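4. House rules for shared bimanual cells

Most of what follows began as arguments. I kept notes on ours through July, and by the end I had enough of them to write down what we do at Bradton when two arms have to work over one tabletop.
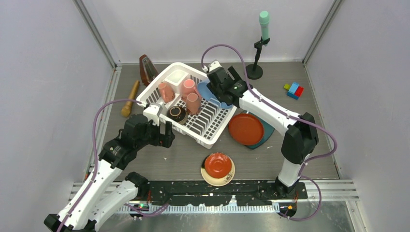
Figure 1. Two arms at a dish rack, with other objects left on the table.

4.1 Why bother with written rules

I'll admit I came to this as a skeptic. The formal safety documents cover the big stuff (who may enter, what stops the arms, who signs off after a repair), and I figured the rest was common sense. Then Delia Mansilla and I went back through 2,000 episodes from the Flikoneck collection and threw out every one that broke a convention we thought everybody already shared. We lost 39 to cable snags alone! Those weren't hard tasks, either. A person had started an episode with a wrist cable lying somewhere it shouldn't, and the arm did what arms do.

So we wrote the rules down. There are 6 of them, they fit on one sheet of paper, and I'd like to talk through the ones that caused the most fuss.

4.2 Cables get checked before the arms get enabled

Look at the purple cables in Figure 1. One loops up over the right gripper and back along the forearm, and the left one swings out in a wide arc before it comes down. We want that kind of slack, since a wrist that can't roll is no use to anybody, but slack has to go someplace. Our rule is that the operator moves each wrist through its full roll by hand, watches where the loop travels, and only then enables the motors. It takes 20 seconds. New operators skip it for a week or so, then they catch a mug handle and never skip it again.

The cable near the base gets the same treatment. I look over the front rail on both sides for anything hanging low enough to be grabbed by a sleeve or a chair.

4.3 One arm works, the other waits somewhere sensible

This one we fought over. The Strömberg protocol, which we inherited, sends the idle arm all the way home whenever it has nothing to do. It's tidy and very safe, and it makes two-handed tasks painfully slow. Delia wanted the idle arm kept close. I wanted it home. What we settled on is that the waiting gripper may stay beside the work as long as it stays low, holds nothing, and doesn't cross over the container. In Figure 1 the right gripper is over the rack next to the blue plate, while the left one sits in front of the rack's near-left corner with its fingers over bare tabletop. I've come around to it – mostly. I still send mine home when I'm tired.

4.4 Clutter is allowed, but edges are not

People expect us to ask for a clean table. We don't. A policy trained on a clean table falls apart the moment it meets somebody's real counter, so a metronome or a mint-green microphone is welcome to share the space with the dishes. The thing we're strict about is overhang. The cream-colored plate under the orange-red bowl in the figure extends past the front border of the tabletop, and under the current sheet that's a fault: it should be pushed in before the next episode and noted in the log. Stacks count as one object for this purpose, and the lowest piece decides.

Our colleagues at Skamholm use a taped margin on all four sides. I like the idea a lot, though our tape kept peeling under the arm bases and we gave up on it. An operator's eye, plus a line in the log, has done the job so far.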